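The 6:10 to Trindville stood outside Eshun for 81 minutes last night, and I was on it with a dying phone and half a sandwich. A signal fault, they said, and then said again.
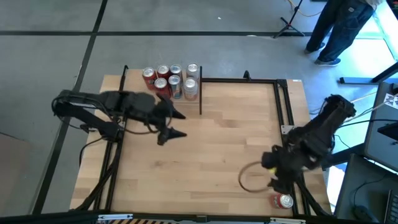
I will say the conductor was lovely — she walked all 10 cars and talked to anyone who looked worried. We finally rolled in well after dark, and I missed the last bus to Prusetti, so I walked home. 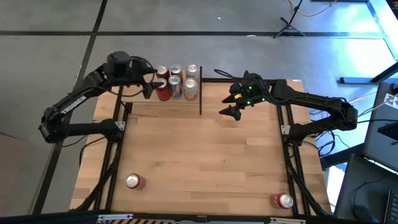 Cans on the wooden bench, left side.

Refund forms are at the Okier ticket window.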